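**17 June 2019, bench 2, Drulatard demos (T. Kütt)**

Aim: find out whether a policy trained on gripper demos gets any better when bare-glove demos of the same task are mixed in. The task is the simple one, block into tray. Two collection modes, same table, same block.

Changes since February:

- Tag extrinsics redone for the handheld. The old calibration assumed one tag plane. With two tags set at an angle, the pose solve picks whichever has the lower reprojection error and blends over 8 frames when it switches.
- Trajectories are logged in the table frame. The Paju scripts still expect the camera frame, so convert before loading or the z axis comes out flipped.
- Gripper opening is read from the encoder only. No more estimating it from the images.

Mode A is the handheld gripper. Start closed on the block, to the left of the tray, hold still until the logger shows a stable pose, then move. The still period gives a zero-velocity segment for aligning clocks.
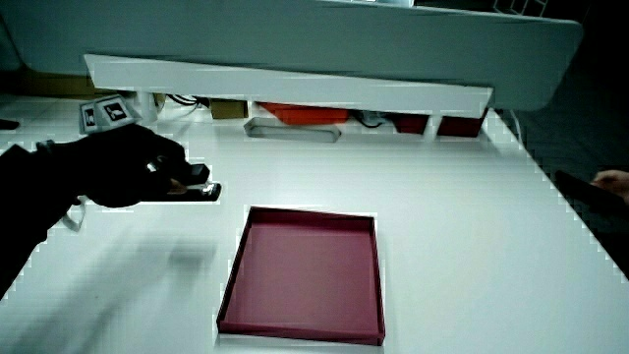

## Mode B, glove and sleeve

The hand pose comes from the faceted marker on the back of the glove, the arm from the suit. Grasp state has no direct sensor here. We label it from the distance between fingertips and thumb in the glove model, threshold at 28 mm, which is too coarse for thin objects but fine for the block.

Dropouts happen when the wrist rolls far enough that the faces of the marker turn away from the overhead view. Gaps up to 14 frames are filled by spline. Anything longer and the demo is thrown out. Do not fill across a grasp change.

Cable slack on the forearm matters more than I expected. If it is short, the module gets pulled when the elbow straightens and the wrist estimate drifts. Leave a loop.
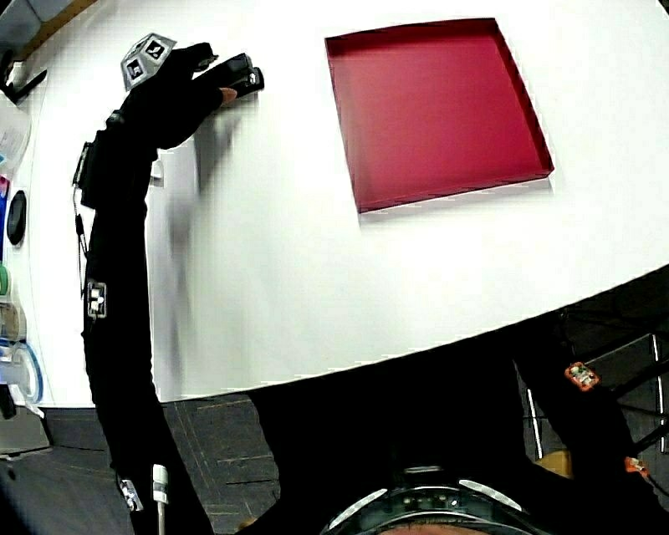 *Mode B, block in the glove, tray on the table.*

Retargeting: the hand frame is mapped to the gripper frame with one fixed rotation and an offset along the palm normal. Eglė tried a per-operator offset and the difference was smaller than the marker noise, so the fixed one stays.

Dataset after filtering, both modes together, is 3355 segments. A segment is one approach, transfer or release. Training was run on A only, then on A and B mixed, same number of gradient steps and same seed.

Result so far, offline replay only: the mixed policy has lower position error during transfer and higher error in the last part of the release. My reading is that the glove demos release with the fingers opening unevenly, and the single opening value can't represent that. Next try is to mask the B release segments out of the loss and keep their transfers.

Open points:

- Approach angle differs between modes. With the glove I come in lower and flatter. Could be confounded with mode, needs matched starts.
- Block position inside the grasp is not tracked in B.
- Nustden export drops the confidence column. Ask Saulius.

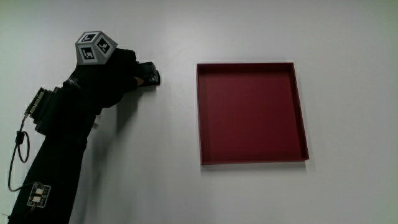 Noboru Hoshino wrote back that masking the release would hide the problem, and that he would first retrain with B weighted down over the whole segment to see if the release error scales with it. Fair. Both runs are queued, weighted one first. Same seed again, then two more seeds if the gap holds.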